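Who pays for the middleman when there isn't one

The claim on most direct-to-consumer homeware sites is that the shop has been cut out and the saving passed to the buyer. I have spent a good part of the past year buying tableware both ways, from makers' own sites and from ordinary retailers, and I no longer think the claim should be taken as given. The cost of a middleman is the cost of a set of jobs. Remove the firm and the jobs remain, and someone has to do them.

Take storage first. A retailer buys a pallet, keeps it, and sells it a box at a time. A maker selling direct must either rent the same space or ship from the factory in small lots. Geldale does the former and prices accordingly. Jaber does the latter, and the delivery time moves between four days and several weeks depending on when the next lot leaves. Neither arrangement is wrong. Both are paid for by the customer, in money in one case and in waiting in the other.
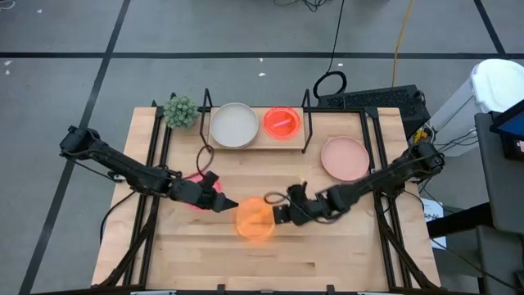 Returns are the larger item. In a shop, a chipped bowl goes back over the counter and is replaced from the shelf. When the bowl comes by post, the buyer must photograph it, fill in a form, find a box of the right size and take it to a collection point. Kiltport asks for the original packing, inner sleeves included, and will refuse a return without it. I kept one such carton in a cupboard for two months on the chance that I would need it. That is warehousing, done by me at no charge.

The comparison prices deserve a harder look as well. A typical product page shows the direct price beside a "traditional retail" price with a line through it. On the Kiltport dinner set the struck-out figure was 610 pounds. I could not find a shop that sold the set, at that price or any other, and a product that has never been in a shop does not have a retail price. What the figure gives is the maker's estimate of what a shop might have charged, worked out by the party with most to gain from a high answer.

A fair comparison would use goods of the same material, weight and finish, and would include carriage. Plastic tableware is a useful test, being light, cheap to post and hard to break.

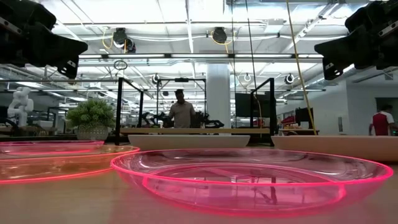

Clear pink plastic plate with a brighter pink rim.

On plastic plates I found the direct sellers slightly dearer once postage was added to a small order, and slightly cheaper on a large one. Stoneware went the other way, the weight counting against the big parcel. Ninalach is the exception in my experience, mainly for stating the delivered price on the first page and printing no struck-out figure at all.

I would like to see that become the normal practice. A delivered price, a plain returns rule and a stated dispatch time would let a buyer set one seller against another in a few minutes - and would let the better direct firms show a real saving where they have one. Until then I treat "no middleman" as a description of how a company is organised. The price has to be checked separately, with postage in the basket.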